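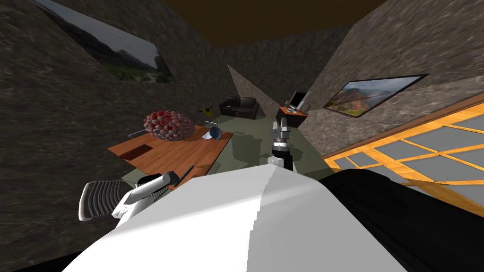

Gatti left a comment under my last post asking why I keep going on about the road surface when I only ever use it to get to the shops and back, and whether the council shouldn't just be left to get on with it. Fair question! I started typing a reply and it got far too long for the comment box, so you're all getting it instead.

I go up and down Vitgate hill most days, sometimes in the car but mostly on the bike, and on a bike you learn a road through your wrists. I could draw you the left-hand side of that hill from memory – the sunken drain cover by the bus stop, the long crack where the water main went in, and then the patch outside the old chapel that has been dug out and filled so often it's now higher than the road it was meant to be level with. You hit it like a kerb. Coming down with a bag of potatoes on the back it's quite an event.

Anyway, the news (if you can call it that) is that the hill is finally down for surface dressing. I got the letter in April and had to look up what it meant, having always assumed it was the same as resurfacing. Resurfacing is where they plane the top off and lay new tarmac, and you get that lovely black silence under your tyres. Surface dressing is where they spray the old road with hot sticky bitumen, tip chippings all over it, roll it and let the traffic press the rest in. It's much cheaper and much quicker. It seals the road so the rain can't get in and freeze and lift bits out, and it gives you back some grip. It won't flatten anything, though. If you've got a hump before, you've got a hump with gravel on it after.

So my worry is the chapel patch, obviously. The letter says "preparatory repairs will be carried out where necessary" and I would dearly love to know who decides on the necessary. I rang up and was on hold for ages, and then a very nice woman told me the patching crew goes out well ahead of the dressing crew so the new patches have time to harden. Otherwise the chippings just sink into them. I hadn't thought of that at all. She couldn't tell me if the chapel was on the list but she did put a note on for me.

They did Brelora Road the same way last year, which is why I'm a bit nervous about the first week. Loose chippings everywhere, 20 mph signs that most people treated as a suggestion, and a noise under the mudguards like frying. My neighbour's windscreen got a chip in it before the sweeper had even been round. I walked the bike for the worst stretch, all 300 metres of it, and I'm not too proud to say so. But I rode it again this morning and it's held up really well – hardly a mark on it after a whole winter, and it doesn't go greasy in the rain like it used to by the bend.

Compare that with the 700 metres past the garden centre, which were left alone, and where you now have to pick a line like you're crossing a stream. Somebody has sprayed white boxes round the worst ones, so perhaps those are next. The white boxes on our end have been there so long they've worn away, and I think they have to come and spray them again before anyone's allowed to fill them in.

To answer Gatti properly, then: I do leave them to get on with it, mostly. I report the holes when I see them (the online form is decent now, you drop a pin on a map and add how deep you think it is) and most of the ones I've reported have been filled. Some of them have been filled more than once, mind you. A shovelful of cold tarmac slapped into a puddle doesn't last, and the one by the post box was back within the month.

The road will be shut during the day while they do the hill, with the diversion going round by the rec, so leave extra time if you're on the school run. And please move your cars the night before. They had to leave an oblong of old road outside number nine on Brelora Road and it's still there, one estate car long.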